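Sirnard House – Pre-Season Walkthrough, Shared Building
Checked June 25, 2023, ahead of the September reopening

Thank you all for leaving your doors unlocked and your kettles unplugged – it made the morning so much easier. I've written my comments out at some length because last year's ticks and crosses left people guessing.

1. Front entrance and stairs – OK
The new handrail feels lovely and solid. The mat inside the Jireš Street door still curls at one corner, and I caught my own toe on it, so please tape it down until the replacement comes.

2. Fire extinguishers – NEEDS ACTION
All 4 on the ground floor are in date. The one by the Flikinance office is hidden behind the coat stand, and I'd be so grateful if the coats could move along a little.

3. Work tables and floors – OK
Tables are steady, with no wobble when I leaned on them (and I did lean!). Please carry on keeping bags out from underneath, and sweep up before you lock the door.

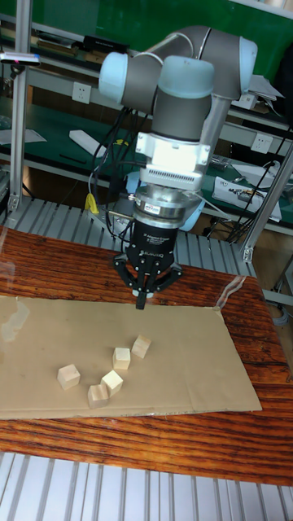 4. Power strips and cords – NEEDS ACTION
I found one strip plugged into another in room 11. The heater on it is rated at 2000 watts and must go straight into the wall, please, every time.

5. First aid box – OK, with a note
Nicely stocked, though we're low on the small bandages. A pack of 10 would see us through the fall.

6. Emergency lights – OK
Both landings came on when I pressed the test button. The one outside the Skener darkroom is a bit dim, and I'll look at it again before we reopen.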